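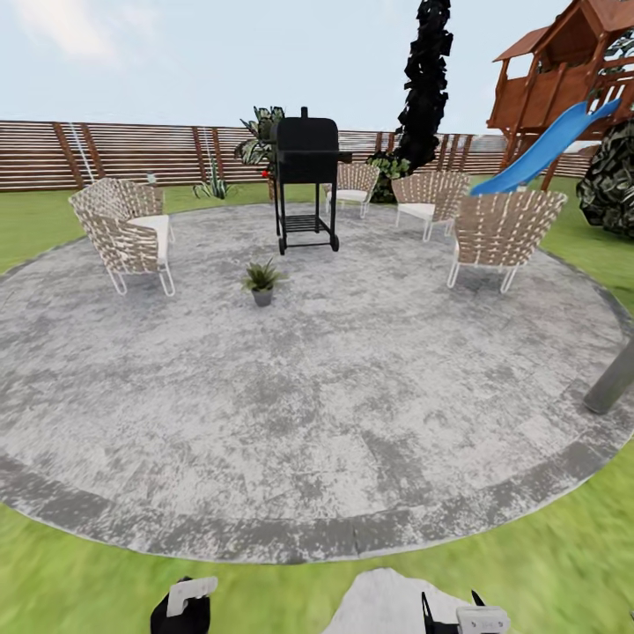
Ticket 2629: Script PDF rejected on the development fund application page

Status: Solved
Product: Stistmont applicant portal
Opened by: Veronika Jakab

Original message

Hi there! I'm trying to get our feature script into the development round and the portal will not take it. Everything else on the application went in fine – synopsis, director's statement, the budget summary, both bios – and then I get to Step 4 (Screenplay), pick the PDF, watch the bar crawl all the way to the end, and up comes a red line that says "File could not be validated." No code, no hint, nothing.

The project is called Evamwood and the file is Evamwood_Juhász_draft6.pdf. Juhász is my co-writer. It was exported straight out of Kinero, 176 pages (yes, I know it's long, it's a first-round draft and we're trimming!), and it opens perfectly on my laptop, on my phone and on the ancient desktop at my mother's place.

Things I tried before writing to you:

Logged out and back in.
Two different browsers, plus a private window.
Saved the PDF again under the same name.
Turned off my ad blocker, which I'd forgotten I even had.

Same red line every time. The round closes at the end of August and I'd love not to be doing this at midnight on the last night. Help!

Reply from Stistmont support

Hi Veronika, thanks for listing what you've tried. Two things to check. First, please rename the file using plain letters only, so no accents. Our validator has had trouble with those. Second, can you tell us the page size and whether the PDF has a password or any editing restrictions on it? You can find both under document properties. Please leave the application in draft while we look.

Update from me, 9:40 in the morning

OK, so I renamed it to Evamwood_draft6.pdf and we have a different error, which I'm choosing to call progress. It now says "Page count mismatch: 591 found." I have no idea where 591 comes from. My PDF reader says 176, Kinero says 176, and I scrolled down to the last page myself to be sure.

Document properties say US Letter, no password. Under restrictions it says "Commenting: not allowed," and I never set that, at least not on purpose. Would that matter?

Second update, 11:15

I had a dig around in Kinero while waiting. There's a checkbox in the export window called "Include revision history" and mine was ticked. I think it has been ticked since the spring, when Juhász and I were swapping colored pages back and forth and wanted to see who'd changed what. So maybe it's tucking all our old pages inside the file where a normal reader doesn't show them? I unticked it and exported again. The new file is a lot smaller, so something got left out.

Tried the upload. The page count complaint is gone! Then it hung on "Checking title page" for ten minutes and I gave up and made lunch.

Reply from Stistmont support

Good find on the revision history. Our validator counts embedded pages as well as visible ones, so that would explain the larger number. The title page check compares the title and writers on page one with what you typed in Step 1. Your record shows one writer in Step 1. Does the script show two?

We also see an unfinished upload holding a lock on your application. We've cleared that for you.

Third update, 3:05

Oh no, yes. The script has both our names and Step 1 only has mine, because I filled that page in back when I thought co-writers went under "Key team." I've added Juhász as second writer (with the accent, the form was perfectly happy with it there) and also fixed the logline, where I'd managed to type our working title from two years ago.

Refreshed, uploaded Evamwood_draft6.pdf again, and it went through in under a minute. Green tick on Step 4, and the preview shows the right title page and the right last page. I sent Juhász a screenshot and got a row of exclamation marks back.

One leftover question. The logline box now says "284 characters over limit" even though what I've got in there is two short sentences. I can still save and move on, so is it safe to ignore, or will it bite me when I hit Submit?

Reply from Stistmont support

Please don't ignore that one, it will block the final submit. The box is probably holding hidden formatting that was pasted in from another program. Clear it completely, save the page empty, then type the logline in by hand.

Final update, 4:30

Typed it in by hand, the warning disappeared, and all six steps are green. I haven't pressed Submit yet because Juhász wants one more look at the budget summary tonight, but you can close this. Could you pass on to whoever looks after the upload page that a line about accents in file names would be a big help? Thanks so much for the quick replies!

Ticket closed by requester.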